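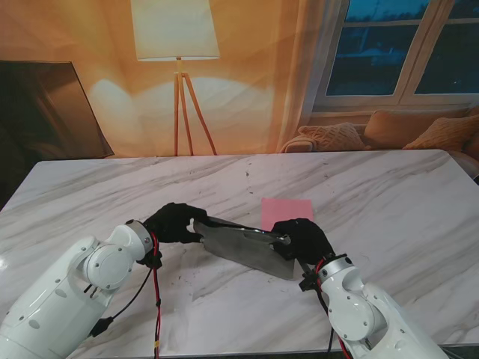 ## Slide 1: Why returns codes go wrong

- Give name and topic. Skip the company history.
- February total: 771 returned parcels. Of these, 414 carried the code OTHER.
- OTHER tells the buyer nothing. It can't be charged back to a supplier and it can't be used to fix a listing.
- Blades are the worst group. A cleaver comes back as OTHER whether the handle was loose or the customer wanted a lighter one.

## Slide 2: The current list

- The code list was written for Azimi, the old stock system, and copied into Jellix without changes.
- It has 57 codes. Read out three or four from the printed sheet, then move on.
- Codes 30 to 41 refer to product lines we no longer stock. 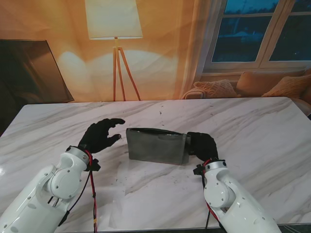

*Volusetti | Returns and Inspection*

## Slide 3: Proposed list

- Five top-level codes: damaged, faulty, wrong item, not as listed, unwanted.
- One free text line under each, required for "faulty" only.
- Pouches and sleeves get the code of the item they were sold with. If sold alone, they get their own.
- Expect a question on mixed parcels. Answer: one code per line item, never per parcel.

## Slide 4: Damaged or faulty

- Damaged means it left us sound. Faulty means it did not.
- Boards and slabs: check the edges before the face. Chips on the underside are missed when the piece is viewed from above.

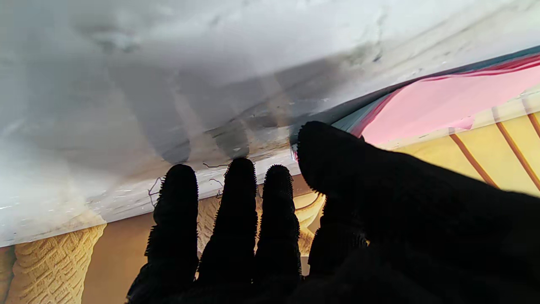 *Fig. 3. Front edge, low angle.*

- Record the position of a chip by side, then distance from the nearest corner.

## Slide 5: Soft goods

- Check seams, closure, lining, in that order.
- Color complaints go under "not as listed". Compare with the listing text first, then the listing photo.
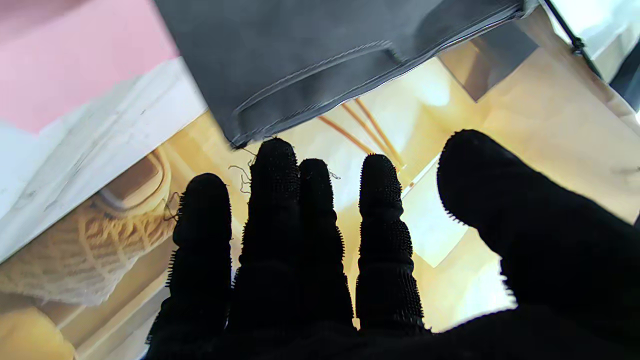
*Fig. 4. Dark gray pouch.*

## Slide 6: Rollout

- Lidel site first. Old codes stay readable in Jellix but can't be selected.
- Liviu Vasiliu holds the mapping table. Send corrections to him before the switch.
- Leave the code list on screen during questions.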